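Takus Wrist Camera Study — Set-up Guide
Section 4: Backdrop and Shadow Check

12 shares | 2 comments

Complete this section before recording any grasp trials. The study compares how well the policy locates a block against a plain backdrop and a busy one. These steps cover the plain one.
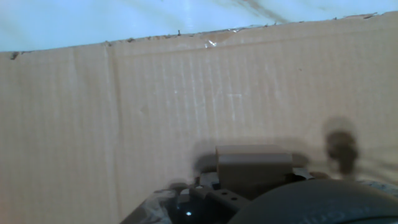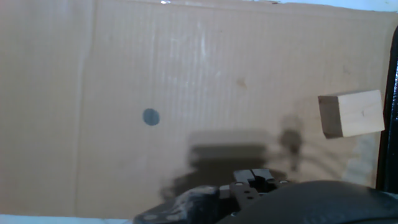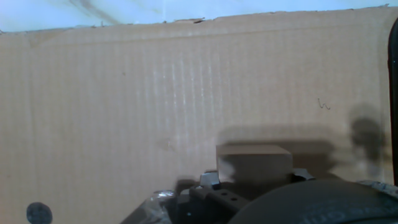 Wrist views with the cardboard backdrop.

1. Stand the cardboard upright behind the work area. The ribs should run top to bottom.

2. Start the wrist camera stream and move the arm to the home pose.

3. Check that cardboard fills most of the view. A strip of wall over the top edge is acceptable — the Bila script crops it.

4. Close the gripper on a block and look for the arm's shadow on the board. Leave it in. Trials with the shadow masked out go in a separate folder.

5. Record 206 frames with a block in the gripper, then 206 with the gripper empty.

6. Run the label pass. Mark a frame "held" only if the block is between the fingers. A block elsewhere in view is marked "free."

Note: Creases and ragged edges do not need to be trimmed. Dulce Ocampo reran the April set on a fresh sheet and the grasp scores did not change.

Note: Motion blur is part of the data. Do not delete blurred frames. The first release kept 433 of them, and the held/free labels still agreed between both labelers.

Caution: Keep hands clear of the fingers while the arm is powered. Press the stop button before moving the backdrop.

Caution: Do not change the exposure between the two recordings. If it changes, repeat step 5 from the start.

Send label disputes to Fulgencio Alvarado with the frame number. Go on to Section 5 when both folders are uploaded.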